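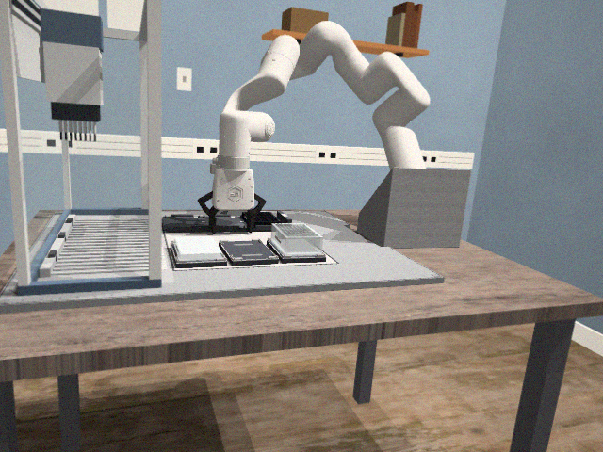
Skisley Reading Rooms: Progress Report to the Okafor Fund

Period covered: August to November

We are now past the halfway point of the grant, and it has been a very good stretch. All three reading rooms are open, the book van is back on the road, and the Stiltby room has had a busier fall than we dared to plan for.

Books and loans

Families borrowed 1,667 books in this period. Picture books went out fastest, followed by joke books and anything with a shark on the cover. We bought 800 new titles with the second payment and have shelved nearly all of them. The last two boxes (mostly early chapter books) came with the wrong labels and are being relabeled at Skisley before they go out.

Stiltby

The room used to open two afternoons a week. It now opens four, and the after-school hour is full most days — so full that we borrowed floor cushions from the church next door and have now bought our own. Parents asked for a shelf of books in Spanish and Portuguese, and that shelf went up in October. It is already looking thin, which we love to see!

Jesside

Jesside got off to a slower start. The roof leak held us back by three weeks and we lost a small number of paperbacks to damp. The landlord paid for the repair. Since reopening, the Saturday story hour has been moved to 10:30 so that it no longer clashes with swim lessons, and turnout has picked up nicely. We would still like to see more children over nine there, and we are trying a comics table in the new year.

Book van

The van needed new brakes and a rear door seal. This cost $900, against the $650 we had set aside, and we covered the gap from the printing line. It now makes seven stops, including the two farm roads north of Skisley that had no service last year.

Reading partners

We have trained over 90 reading partners, several of them high school students. Each is matched with one child for a full term. Teachers at both partner schools tell us the children are asking when their partner is coming — a lovely thing to hear in the middle of a wet November.

Next steps

Finish relabeling and send the last boxes to Jesside. Start the comics table. Run the midyear survey in January and send you the results with the spring budget update.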